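Viltia open day, Kutitgate works, Memden

Visit report, filed under Print and Surfaces

Viltia opens the Kutitgate building once a year, in September, on a Friday. The doors were due to open at 9:30 and opened at 9:40. Visitors sign in at a desk in the loading bay, collect a paper badge and wait for a group to form. Mine had eleven people in it, mostly from print shops, with two schoolteachers and a man who repairs survey instruments.

The company prints flat patterned goods: test charts, floor graphics, rulers, scale bars and coded boards. It also sells a small range of loose pieces to go with the boards, under the name Morgan. The print side occupies the ground floor. Upstairs there is an inspection room, a packing room and a demonstration area, and it was the upstairs part I had come for. I buy coded boards for a teaching workshop and had questions about surface finish that the catalog doesn't answer.

Caradog Griffiths, who runs finishing, took our group. He started with stock. Viltia holds its base material in rolls and in cut sheets, and the two are kept in separate bays. Rolls are stored on their cores, horizontally, and rest for at least two days in the print room before use. Sheets are stored flat under a board. His explanation was that a sheet with even a slight set in one corner will lift there for the rest of its life, and a lifted corner changes the apparent size of every square near it. He had a rejected sheet on the bench to demonstrate. Pressed down with a palm it went flat, and came up again as soon as he took his hand away.

The printing itself was running during the visit and could be watched from behind a rail. A board takes one pass for the pattern and a second for the top coat. The operator checks the first sheet of a run against a steel rule in both directions, then again diagonally. Runs of the standard board are 700 sheets. Griffiths said the diagonal measurement is the one that catches most faults, as a sheet can be correct along both edges and still be out of square.

We went up at 10:30. The stairs come out in the packing room, with inspection on the left through a glazed door and the demonstration area at the far end.

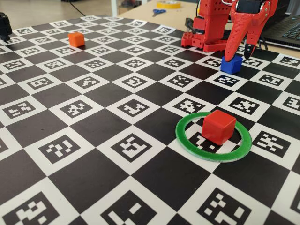

The standard coded board is a checkerboard in which the black squares are solid and each white square carries a marker. A marker has a thick black border and, inside it, an arrangement of small black and white blocks. No two arrangements on a board are the same, so any white square can be identified by itself without counting in from an edge. That is the practical difference from a plain checkerboard. With the plain type the user needs the whole pattern in view to know which corner is which. With the coded type a partial view will do, and objects can be left standing on the board while it is in use.

I asked about the top coat. The older boards in my workshop are glossy and a ceiling light puts a white patch across several squares at once. The current coat is matte, though not fully dull: at a low angle you still get a faint pale reflection over the black squares. Griffiths called this the compromise finish. A duller coat was tried two years ago and marked too easily. Fingernails left gray lines in the solid blacks, and those lines could not be cleaned off. He passed around an offcut with the duller coat and I was able to mark it with the edge of my badge.

The Morgan pieces are deliberately simple. There are cubes in plain colors and there are flat rings. At the demonstration table a red cube, a blue cube and an orange cube were on the board, with one green ring. The cubes have slightly rounded edges and corners and a somewhat glossy surface. They are close enough in size that one will stand on another without an obvious step. The ring is a thin flat band that lies on the board, wide enough to take a cube with clear space all around it.

The teachers asked what the ring was for. It is a target. The usual task on the sheet is to put one named cube inside the ring and then stack a second named cube on top of it. The ring gives the person setting the task a boundary that can be moved anywhere on the board, and the marker squares underneath give a position for it. The center is open, so the pattern can still be read through it. 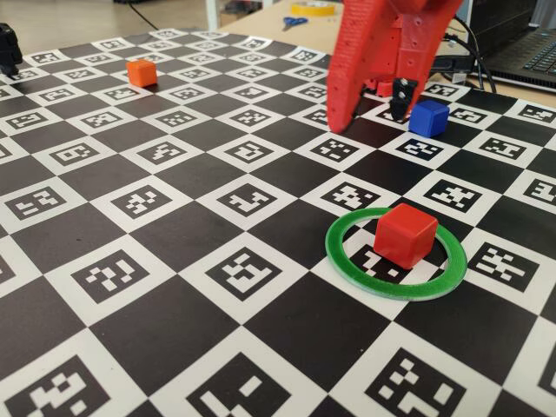
Reading time: 7 minutes

Color choice took up a fair part of the discussion. Red, blue, green and orange all separate well from a black and white ground. They separate less well from each other. Red and orange are the awkward pair, particularly toward the far side of the board. In a warm light the front face of a red cube and the top face of an orange one can come close. Ynyr Rowlands, who handles color matching, keeps reference chips for each and compares every delivery under two lamps, one cool and one warm. A delivery that matches under the cool lamp and drifts under the warm one is sent back.

He also made a point that I had not considered, on the lighting of the pieces themselves. A cube under an overhead lamp shows a bright top and darker sides, and on a glossy cube the gap is wide enough that the top can look like a different, paler color. The blue behaves this way, and so does the red. For anyone sorting by color this matters more than the difference between batches. Rowlands suggests looking at a side face when comparing two cubes, and keeping the lamp off to one side while doing it.

Inspection was next. It is a small room with a gray bench, a measuring table and a rack for rejects. Boards are inspected individually, with attention to four things: squareness, edge sharpness, pinholes in the black, and specks in the white. Pinholes are rated by location. One in the middle of a solid square is usually passed. One in a marker's black border is not, and neither is a speck that falls inside the block pattern. Griffiths would not give a reject rate, and said only that it is lower for sheet stock than for roll stock.

Rings are checked for flatness on a glass plate. The inspector presses on one side and watches the other. A ring that rocks is scrapped. The edge is then checked for a raised lip, which would catch the base of anything being slid over it. Cubes are checked for a flat base and a flat top only. The sides are looked at but not measured, on the grounds that the sides take no part in stacking.

The reject rack was more instructive than the good stock. One board had a band across it where the spacing was short by less than the width of a pencil line. I could not see this until Rowlands laid a second board over it, edge to edge, and the squares walked out of register as they went along.

Stacking practice followed, back in the demonstration area. With a rounded edge on both cubes, the flat area available for contact is smaller than the face looks. In use that hardly matters as long as the placement is reasonably central. A small offset is tolerated without any trouble. A cube set down at a tilt is another thing: it tends to land on the rounded edge first and push the lower cube along the board before it settles.
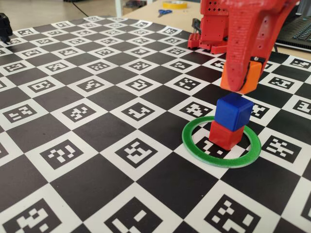 Blue on red, inside the green ring.

The lower cube does not have to be central in the ring. The task sheet says "inside" and leaves it there, and I would have preferred a tighter wording. A cube well over to one side of the ring satisfies the instruction just as a centered one does, and the two cases are not equally difficult to build on. Griffiths agreed that the sheet could distinguish them and made a note. A second sheet with the centered version may be added to the next printing, which is 1000 copies.

I also asked about friction. A stack stands on whatever grip there is between the lower cube and the top coat, and a very smooth coat would make the lower piece too easy to disturb. The matte finish helps here as well. Viltia does a slide test using a tilting plate and records the angle at which a cube starts to move. The figures were on a clipboard, but visitors were asked not to copy them. New boards slide slightly more readily than boards that have been handled and wiped a few times. The instrument repairer asked whether the same held for the rings, and nobody on the staff side had tested it.

Care instructions, for those who have the older leaflet, have changed. The old leaflet allowed alcohol wipes. The new one does not. A barely damp cloth is the only method now recommended, worked along the rows and never in circles. Boards go back in the tube with the print facing out. I had been rolling mine with the print facing in, which Griffiths said accounts for the curl I described at the short edges. He advised leaving them flat under a sheet of board for a week – two if they had been in the tube over a summer.

The packing room was quiet on the day. Loose pieces are bagged by set and the bags are boxed flat. Rings travel between two cards, taped at the corners, and this is recent: they were previously dropped in with the cubes and arrived with nicks on the rim. Stock on the shelves at the time of the visit was almost 2000 sets, which Griffiths described as high for the season. 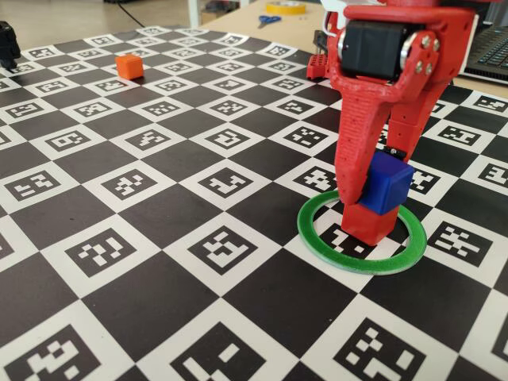 On wear, the order of failure is apparently quite regular. The board goes first, usually at the squares nearest the user, where sleeves and hands rub. The rings go next, from being stepped on. The cubes outlast both. Their gloss dulls on the faces that get held, and after long use the corners pick up small scuffs, but neither affects how they stand. Viltia will sell boards alone as replacements, and rings alone in packs, but not single cubes.

There is one limitation with the pattern that the staff were open about. Everything placed on a board hides part of it, and a red cube on a marker square leaves only scraps of border and a few blocks showing around the base. A marker in that state should be treated as lost. The neighboring markers cover for it in ordinary use. Trouble starts when several pieces are grouped close together near one edge, where there are fewer neighbors to rely on. The advice was to keep the working area toward the middle and leave at least one full row clear on every side.

The low-angle problem is related. Squares at the far side of a board shrink and crowd together when viewed from near the table top, and the small blocks in the markers run into one another well before the squares do. For a low viewpoint Viltia offers a board with larger squares and correspondingly fewer markers. I looked at one on the bench and ordered it. The surface is the same as on the standard board.

Practical notes for anyone going next year. Parking is on the street behind the Kutitgate building and was full by 10:00. The upstairs rooms are reached by stairs only; ask at the desk beforehand about the goods lift. Photography is permitted upstairs and prohibited on the print floor. The tour takes just under two hours if the group asks questions, and there is a seconds table by the exit with boards at a reduced price, sorted by fault. The ones marked "speck, outer row" are perfectly usable for class work. I took four.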